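The Second Life of the Misstead Crockery Works

September 30, 2024

Cold morning in Misstead. Kettle on in the front office, a heater that ticks. The old crockery works shut its last kiln years back and the town got used to the quiet. Then Veloso bought the building — sight unseen, people say — and by July the chimney was going again.

Population 3906. One pub, one bakery, a servo on the way out. Everybody here had a mum or an uncle on the glazing line.

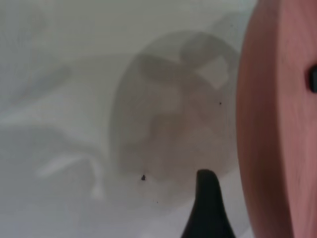 The old Brudia range is what collectors come for. Thick, plain, a bit heavy in the hand. Made for shearers' kitchens and hospital wards, sold by the crate, and noone thought twice about it. Now a dinner set in decent nick goes for 478 dollars at the Flanduvau markets, and buyers drive up before dawn with torches. Chips are forgiven. Hairline cracks, less so.

What changed? Taste, mostly. White had a long run. Big white plates, small food. Then home cooks got bored of it and started raiding their nan's cupboards.
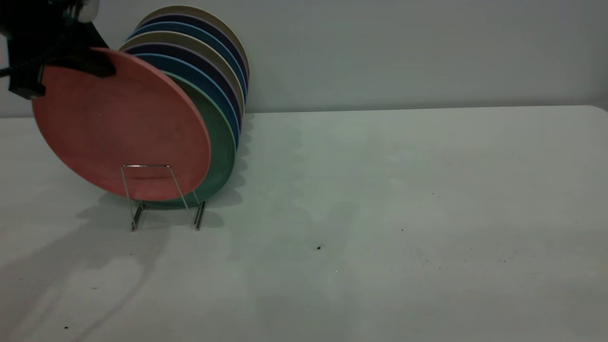 Colour is the whole argument at Veloso. The first new batch was going to be cream and nothing but, safe as houses, until the test glazes came out and the staff kept pinching the bright ones for lunch. A salmon-pink plate stood up in a wire rack with other colours behind it does more for a kitchen than a new splashback, and costs alot less. Matte over gloss too, for my money. Gloss shows every knife mark under a downlight.

Two kilns running now. Room for more out the back, if the roof gets fixed. The council wants a museum in the old packing shed, Veloso wants a shop, and the shed wants 100 new panes of glass before either.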